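Workshop notebook, February, after lunch

Glue trials, continued. I have now spent more of this month watching hide glue than I have spent with my family, and the glue is the better conversationalist.

Where we left off: the Mangubat chairs came back with the same complaint as before, rear stretchers creeping out of the legs. Barry Gosling glued them the first time and maintains that the customer tilts. I have sat in the customer's kitchen and can report that everybody tilts. A chair that only survives polite use is a sculpture.

Took both rear joints apart this morning with warm water and a syringe. Left one let go almost at once. Right one held on for the better part of an hour and then took a sliver of the leg with it, out of spite. The left tenon was shiny all over. Glue had skinned before the joint closed, so it was never stuck to much of anything. Barry has been shown the tenon. Barry feels the shop was cold that day. (It was. It is always cold. This is why we own a heat lamp.)

Mixing notes, for whoever reads this after me:

191 gram strength, soaked overnight, twice the weight in water. The pot wants to sit at 140 F and the dial on the pot is a work of fiction, so use the candy thermometer. Felicidad Umali labeled it GLUE ONLY after the caramel business.

Warm the mortise as well as the tenon. I did 2 test joints with cold mortises and 2 with everything under the lamp for ten minutes. Cold ones broke clean at the glue line with one hit of the mallet. Warm ones tore wood. I don't know why I keep running this test. It has come out the same way since I was an apprentice, and I suppose I enjoy being right about something.

A little urea stretches the open time. Too much and it never quite sets, see the Ploston bench, which we do not discuss.

The Biltent clamps are fine on square stock and hopeless on a turned leg. They walk. Went back to a loop of cord and a stick, cost nothing, pulled up tight on the first try. Felicidad asked what we paid for the clamps and I went to check on the glue.

Finish for the Jototel side table still undecided. They want "warm but not orange," which rules out most of what shellac does for a living. Sample boards so far: blonde (looks unfinished), garnet (looks like a violin), and half and half, which I like and they have not seen.

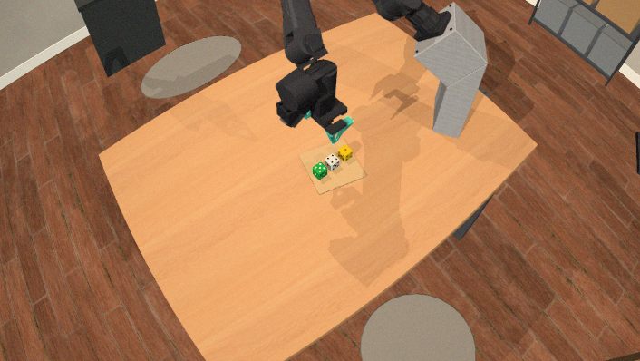
Edge treatment is the other open question on that job, and I'd like it settled before I cut a template. Dead straight sides look mean at that size, and a full oval wastes a good deal of board. A soft curve like the one on this tabletop, a bit of a barrel to it, would keep most of the length and still let people get past without bruising a hip. The slightly darker rim is worth stealing too. I can get near it by padding on a coat of garnet at the edge only, then blonde over everything. Color is on the orange side for them, so I will be describing it as "honey" in the email.

Felicidad thinks the curve should be flatter at the middle. She may be right. Will bend a batten and look at it with the lights off and the door open, the way I look at everything I can't decide on.

Glue pot off, 5:40. Right rear leg of the Mangubat chair has its sliver back in place with tape over it. Don't lean on it, Barry.

Still to do: order flakes, nearly out of blonde. Sharpen the big gouge. Find the other cord.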